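Pre-trial safety checklist – Leltard tabletop arm package
Site: Lorente demo room
Date: September 16, 2021
Supplier: Brukano. Trial unit, not purchased yet.

1. Arm mounting, bolts – OK. Checked with hand wrench, all tight.
2. E-stop reachable from operator seat – OK. Would like a second one on the curtain side. Ask Brukano for price.
3. Speed limit set in software – OK. 200 mm/s for the trial, password on.
4. Gripper force – OK at 50 N. Supplier sheet says 70 max, don't need it.
5. Gripper fingers, wear and cracks – OK. Clean.
6. Cable routing – COMMENT. Loop hangs on the right of the arm, down by the table edge. Wants a clip or sleeve before the next round. Trip risk if someone cuts thru on that side.
7. Table contents – OK. Toy kitchen set only, no glass, no real knives. Pots and lids to stay flat, handles turned away from front edge where posible.
8. Soft items – COMMENT. Dark knit/cloth item at the back, close to the fingers. Snag check needed, do at low speed first.

Work area, arm over or near the back of the table: 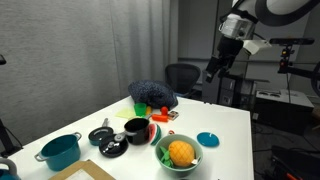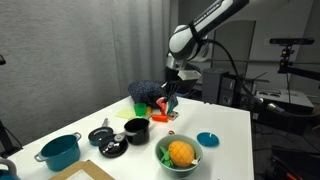
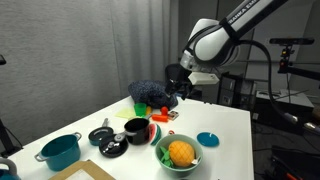

Items 6 to 8. Cable loop shows in the second and third; green bowl with pineapple in all three.

9. Sensor bar on pole – OK. Stand is steady, retest after any bump.
10. Chair near back of table – COMMENT. Move out of reach zone before power on. Was on the June list too.
11. Floor on the right side – COMMENT. Tidy up, keep a clear path to the cabinet.
12. Operator manual on site – NO. Only the Venora software guide recieved. Hardware manual to follow, chase Brukano.
13. Service interval – 1,000 hours per quote. Get it in writing.

Result: pass with comments. 6 and 10 closed before next run, 12 before we sign anything.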